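Can a machine do my chores yet? Frequently asked questions

These are the questions that come in most often through the contact form at Dimden. We answer them as plainly as we can, and we update the page when something changes enough to be worth your time. The last big update was in September.

So, can I buy a robot that does housework?

You can buy one that does a piece of it. Robot vacuums are good now, mowers are decent if your yard is simple, and your dishwasher has been a robot of sorts all along (we feel it deserves more credit than it gets!). What you can't really buy is one machine that walks into a messy kitchen after dinner, looks the whole thing over, and gets on with it. People are working very hard on that, us included, and we'd love to have better news for you.

Why is clearing a table so much harder than building a car?

On a car line, every part shows up in the same place, facing the same way, all day long, and the arm can repeat one motion until somebody changes the model. Dinner doesn't work like that. You've got leftovers of three kinds on one plate, a napkin somebody balled up, a fork halfway under a bowl. The machine has to decide what each thing is, whether it's trash, and how hard to squeeze it, and then do it all over again with the next thing. Your six-year-old can do this. Your six-year-old may not want to, but that's a separate page.

What can your test setup handle today?

Our Gusar project uses a pair of arms at a table, and we try it on ordinary after-meal jobs. Cups and other firm things with an easy shape go best. In the last round we logged 2,010 attempts at small cleanup tasks, and 461 of those needed a person to step in. We think that's encouraging, and we also think you wouldn't keep a helper who called you into the kitchen that often.

What still goes wrong?

Small, light, and loose things, mostly. Rice is a big one. So are shells, crumbs, and thin wrappers that slide along when you push them. A person sweeping crumbs into a hand feels when the edge of the scraper is flat on the surface and tips it a little without thinking. Our arms get part of that from the cameras and a bit from the motors, and they're slower at it than you would be on your worst Monday-ish sort of morning. Clear plastic is another headache, as cameras have trouble telling where the box stops and the table starts.

Is it any different on a shop floor?

Somewhat, yes, and in a good way. Folks from small shops write to us a lot, and many of their chores are closer to being ready than the ones at home. At D'Amico, where they pack dry goods, a single arm moves full boxes from the bench to the cart and does it well. Wiping down that same bench at closing time is still a job for whoever is on shift. If your task has the same object in the same spot 1,000 times over, you should be looking at automation now. If it starts with the word "tidy," I'd hold off a while longer.

What does a typical cleanup job look like from the robot's side?

A lot like it does from yours, only with more thinking per grain of rice. There's food to scrape up, trash to sort from the things you want to keep, and dishes to deal with, and each of those wants a different grip and a different amount of patience.
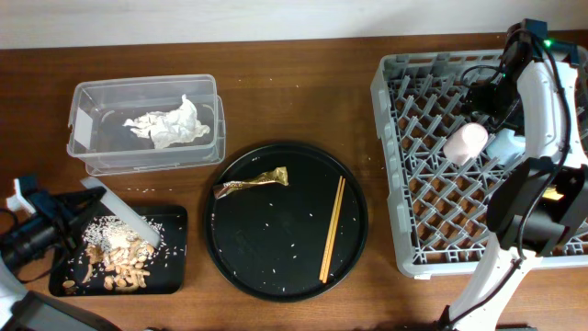

Flikon wrote in to say that speed is beside the point, and that a machine could take all night over the dishes as long as they were finished by breakfast. We hear this often and we have a lot of sympathy for it. Slow is fine with us too. The trouble is that a slow machine still has to be a reliable one, because if it gets stuck at 2 a.m. you'll come down to the same mess you left, and you won't have had the chance to do anything about it.

Will it be safe around kids and pets?

We wouldn't put our present arms in a family kitchen, and we'd be careful of anyone who told you theirs was ready for that without showing you how it stops when it's touched.

Can I come and see it work?

We do run open afternoons now and then. Send us a note through the contact form and tell us which chore you hate most, and we'll add you to the list.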